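Plendemby sim kit, week two

Quick one, it's nearly 9 and I still haven't eaten.

So I caved and paid for the Plendemby kitchen pack. 358 for the year, and that's with the early price they were running in May. For that you get the scenes, the doors and drawers all rigged up, and a plugin that talks to Isico, which is what I already use for training. Setup took me a whole evening. The docs say two commands. Ha. Two commands plus a graphics driver plus a forum thread in Portuguese.

But the cabinets! Finally. In the old pack I had (Treteris, don't bother) the doors were basically flat slabs, and the hinge would jitter if you looked at it wrong. These ones have real panels, real handles, and they swing like doors. I left a batch going Thursday, 600 runs of door opening, and went to bed.
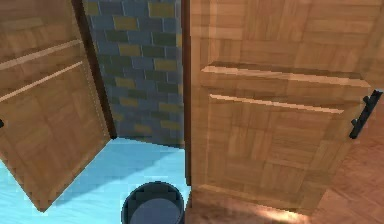
Marlene Caldeira
Hobby roboticist, writes this blog

Gripes, becuase there are some. The wood texture is a bit much, little squares all over the doors, once you notice it you can't stop. Blue cabinet floor, brick at the back, whose kitchen is this. I know, I know, odd colors are supposed to be good for training. Still ugly.

Support is slow too. Asked about door friction, got an answer 9 days later, from Mirela Fontes, who was lovely and sent me a config file that fixed it in a minute. Put that in the docs please??

Would I renew? Probaly. Fagundes has a cheaper set but no drawers, and I need drawers. Next post is drawers. OK, food.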